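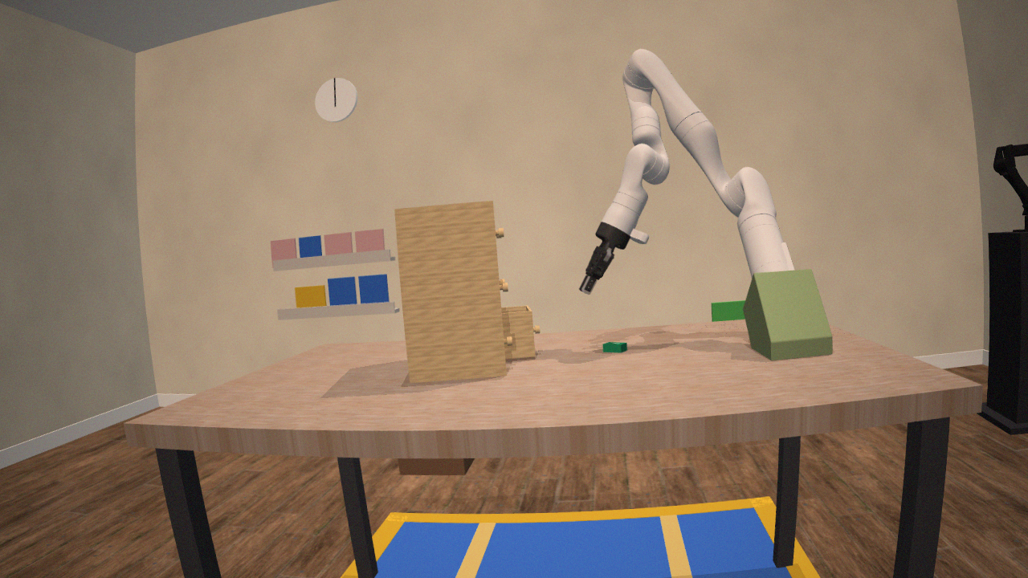
Drawer-and-block layout in the Plivex planning view: arm on its green base, three-drawer cabinet, lowest drawer part open.

Plivex Bench Arm Package
Supplied by Valtonen, Brodlow

The Bench Arm Package is for workshops, colleges and small test labs that want a table-mounted arm for picking, placing and opening drawers. You can order the arm alone, the arm with a base block, or the full bench set. All versions come with a licence for the planning view, so the layout can be tried on screen before an order is placed.

What is in the full bench set
Jointed arm, white finish
Black gripper, fitted
Angled base block
Three-drawer test cabinet, wood
Set of plain blocks
Control unit and cables
Planning view licence, 52 weeks

The table is not included. Most buyers already have one, and we would sooner check yours than sell you another. Send us the length, depth and height, and say what the legs are fixed to. A top that moves when you lean on it will need bracing.

Planning the layout
Start with the cabinet, not the arm. A drawer needs clear space in front of it when fully out, and the gripper needs room to come down beside the handle. In the layout shown the drawers face the arm, and the blocks lie on the table top on the same side. Buyers who put the cabinet too close to the base usually find the bottom drawer is the one they can't work.

Check the height above the table as well. The arm rises well over the cabinet when it folds across, so shelves, lamps and pipework matter. Add them to the planning view at their real sizes.

Budgeting
The arm is the largest line in the quote but there are others. Allow for delivery, fitting, a guard if your site rules call for one, and staff time for training. Spare gripper pads are sold in packs of four. The planning licence is renewed yearly — the arm will still run without it, but you won't be able to load new layouts.

Delivery and fitting
Lead time is up to 11 weeks from a signed order. Orders for fitting before the December shutdown should reach us early in the autumn. Fitting takes one working day on a prepared table. Saturday visits can be booked at extra cost.

Training is held at our Larkedberg workshop or on your site.

Quotes and layout checks: Esi Osei
Fitting and spares: Evelien Dekker

Please give your table sizes and a list of the items to be handled when you write.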